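What the visitors' day at Endar left out

I went to Endar in April expecting to be sold something, and I was. The invitation called it an open day for "partners in inclusive farming". In practice that meant a coachload of people from development agencies, a few bank staff, two students and me, driven up a red road for most of a morning to look at cassava.

Endar is an outgrower scheme. The company behind it, Nuvard, holds a long lease on 414 hectares and runs a starch mill at the bottom of the slope. Farmers on the land round about sign contracts to supply the mill. They get cuttings, fertiliser and ploughing on credit, and the cost is taken off what they are paid at harvest. None of this is new. I have visited schemes like it under other names, and a fair number of them had stopped running by the time I wanted to go back.

We began in a meeting room with the blinds down. The slides said that farmers' incomes had gone up by 60 per cent. I asked what they had gone up from, and whether the figure was before or after the loan was taken off. The man presenting said he would check. I gave him my card. I have not had an email.

The mill tour was better, partly because the machines were running and it was too loud for speeches. Lorries tip the roots on to a concrete apron, where they are weighed and a sample is taken for starch content. Everything a farmer earns depends on that sample. It is taken by a mill employee, tested in a mill office and written down in a mill ledger. I asked if a farmer could watch. Yes, of course. I asked if any had. Our guide thought so, but the farmers I put it to later said the gate staff send them to wait by the road.

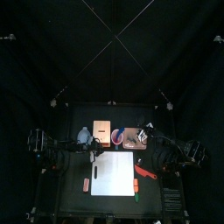

Natanael Barbosa
Contributing writer, land and rural finance

Lunch was served under an awning, with farmers placed at each table so that we could talk to them. They were polite and they had clearly been chosen. The woman beside me, Panya Chareonsuk, had been in the scheme from the start and grew two hectares. She liked the ploughing service. She liked having a buyer. When I asked about the price she looked over at the field manager and said it was fair, and then, once he had gone for more rice, that it was fair in a good year.

What happens in a bad year is set out in clause nine of the contract, which I had to ask for three times. The debt rolls over, with interest, and the farmer may not sell elsewhere until it is cleared. The copy I was given was in English. I was told there is a local version, but there wasn't one in the building.

The afternoon stop was Cakura, a village on the edge of the lease. Almost 100 households used to graze animals and collect firewood on part of what is now the company's nursery block. Nuvard says they were consulted and paid. The village head says there was one meeting, and that the payment covered the trees and not the ground. Both may be true. The minutes would settle a good deal of it — the company has them and says they are being typed up.

I don't want to pretend that the choice is between Endar and some happy arrangement that existed before it. Traders used to come up that road when they felt like it and pay what they liked, and several people told me they would not go back to that. The credit is real and so is the new culvert. But a scheme that sets the price, holds the debt and does the weighing ought to let somebody else check the scales.

There is a model for this not far away. The growers' co-operative at Bittencourt pays for its own tester, who stands at the mill gate through the harvest and takes a second sample from every load. It costs each member very little. I asked Endar's manager whether he would allow the same here and he said it was an interesting idea, and that there was a gift bag for each of us on the coach.

The bag held a cap, a pen and a kilo of starch. The brochure inside repeated the 60 per cent, still with no starting figure.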